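Tin can

A tin can is a sealed metal container for keeping food, drink, paint, oil and a lot of other things away from air. I should say straight off that hardly any of them are made of tin. The name stuck from the days when the makers dipped thin iron or steel sheet in melted tin to keep it from rusting, and most food cans today are steel with either a very thin tin coat or a plastic-like lining. Drink cans are mostly aluminum. I grew up saying "tin" for all of it, and I still do at home, but in this article I'll try to say "can" and be good.

I've been writing and rewriting this entry for the Aklow household encyclopedia for years (the last big cleanup was on 27 August 2024, when I finally threw out the section on biscuit boxes), so if it reads like several people arguing, well, they're all me.

Origins

Canning started out with glass. In the early 1800s a French confectioner worked out that food sealed in jars and heated in boiling water would keep for months. He had no idea why, and neither did anyone else for half a century! Metal came along very soon after, with a patent taken out in England in 1810, and the first customers were navies, armies and explorers, who had good reasons to want meat that didn't spoil at sea.

Early cans were made by hand. A worker cut the body from sheet, bent it around a form, soldered the side, soldered on the bottom, filled the thing through a hole in the top and soldered a little disk over the hole. It was slow work and the cans were heavy. Some carried instructions telling you to cut around the top with a chisel and hammer, and I love that, because it means that for decades people owned cans and had nothing sensible to open them with. The first proper can openers turned up in the 1850s, and they were basically a short bent blade on a handle. The wheel type that rolls around the rim came a while later.

How a modern can is made

There are two common kinds. The three-piece can has a body rolled from a flat sheet and welded down the side, plus two ends. The two-piece can has its body and bottom punched and stretched out of one disk of metal, so there's no side seam at all, and only the lid is added. If you peel the label off a can of beans and see a thin dark line running from top to bottom, you've got a three-piece.

The ends go on with what's called a double seam. The edge of the lid and the edge of the body get folded together and then squeezed flat, with a bit of sealing compound inside the fold. I once spent a whole November afternoon sawing cans in half to look at the seams – my kitchen smelled of tomato for days – and it really is a lovely piece of folding. No solder anywhere.

After sealing, low-acid foods like meat, corn and beans are heated under pressure in a big vessel called a retort. Acidic foods such as tomatoes and most fruit need less heat. The ribs you feel around the middle of many cans are there for this stage, since they help the thin wall cope with the changes in pressure.
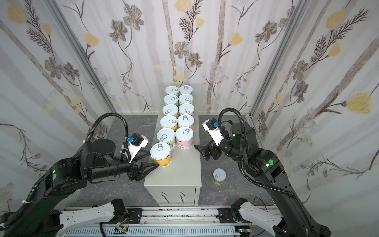
Lids have changed more than bodies in my lifetime. When I was a kid every food can in our house needed the opener, and if the opener was in the dishwasher you waited. The pull tab came to drinks in the 1960s, first as a ring that tore right off (and ended up in the sand, and then in your foot) and later as the stay-on kind that bends in and remains attached. Food took longer to catch up, as the whole lid has to come away and not just a small mouth. The maker cuts a shallow line just inside the rim, and the ring tab works as a lever to break that line and then as a handle for peeling. You'll now find ring-pull lids even on short runs with pretty labels, the pastel pinks and yellows and greens on the cans here being the sort of colors I'd never have seen on a shelf as a child. My friend Pak-hei Lui, who has arthritis in both hands, would like it noted that a ring-pull is no easier than an opener unless you slide a spoon handle under it first. Noted.

Labels

Paper labels are wrapped around and glued at the overlap, and they're still the cheapest way to go. Printing straight onto the metal costs more to set up but looks sharper and doesn't come off in a damp cellar. Collectors care a great deal about this. Sławomir Wróbel, whose collection I've visited twice, keeps 94 fish cans with their printing intact and won't let anybody touch the Joltusska herring ones. He has 61 more in boxes that he calls "the rusty ones" and seems a little ashamed of. The old Petrenko plum label, with the blue ladder on it, is the one I'd steal.

Storage and safety

Canned food keeps for a very long time if the can stays sound. Cool and dry is best. I aim for a cupboard that stays between 50 and 64 degrees Fahrenheit, though in summer I have no hope of that. The date on the can is mostly about quality, so texture and color fade well before the food becomes a danger.

The can itself is what to watch. Throw it out if it's bulging, leaking or badly rusted, or if it spurts when opened. A small dent in the side is usually fine. A deep dent, or any dent on a seam, isn't worth the gamble. Don't taste anything to check! The toxin behind botulism can be there with no smell at all.

Leftovers should go into another container in the fridge, mainly for the taste.

Reuse and recycling

Steel and aluminum can both be melted down and used again and again. Steel is easy to sort because a magnet picks it up. Rinse the can and drop it in the bin, and check whether your town wants the paper label off (mine doesn't care).

People have always found second jobs for empty cans: pencil pots, lanterns, candle molds, plant pots with a nail hole in the bottom. In the village of Londus the bird-scarers in the cherry trees are strings of old soup cans, and they make a terrible racket in any wind.

See also: Can opener; Glass jar; Pickling; Sardine; Solder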